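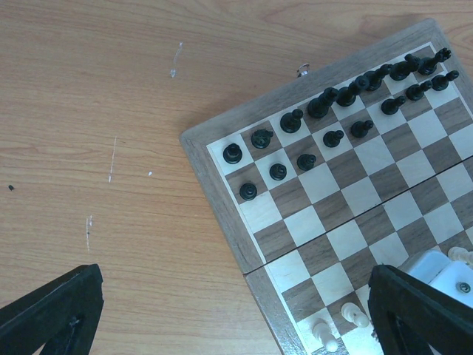

Nalden Chess Club – Members' Forum

Adjournment or faster clock for the evening league?
Started by Bartosz Gajewski, August 6, 2025

bartosz_g
Dear all, before the new season I would like to ask one thing. In March my game on board two had to stop after 262 minutes, as the hall was closing, and we agreed a draw which neither of us wanted. I propose we play with a shorter time, 60 minutes each plus ten seconds a move. Please write what you think.

Lawal A
I am against. We have 19 members on the list and at least half came to us for the slow games. For fast chess there is the internet.

grazyna.j
Lawal, I understand, but I take the last bus at 22:18 and twice I played the endgame looking at my watch. With the increment I would at least know that I have time to think a little.

Lawal A
Then we can start earlier. Half past five?

weronika_r
Half past five is not possible for people who work at Stalex, the shift ends at six. I support Bartosz. One question: do our old clocks count the increment? I believe the Kalent ones do, but you must set it by hand before each game.

bartosz_g
They do. I tried option 18 in the booklet and it worked well.

L. Krawczyk
I played the rook ending against Pietrzak for over two hours last season and it was my best evening of the year. Please do not take this from us. Maybe the first team keeps the slow time and the second team tries the new one?

grazyna.j
For me this is acceptable.

Lawal A
For me also, if we vote again after the winter.

weronika_r
Which team am I in now?

Contact the club | © Nalden Chess Club | Back to top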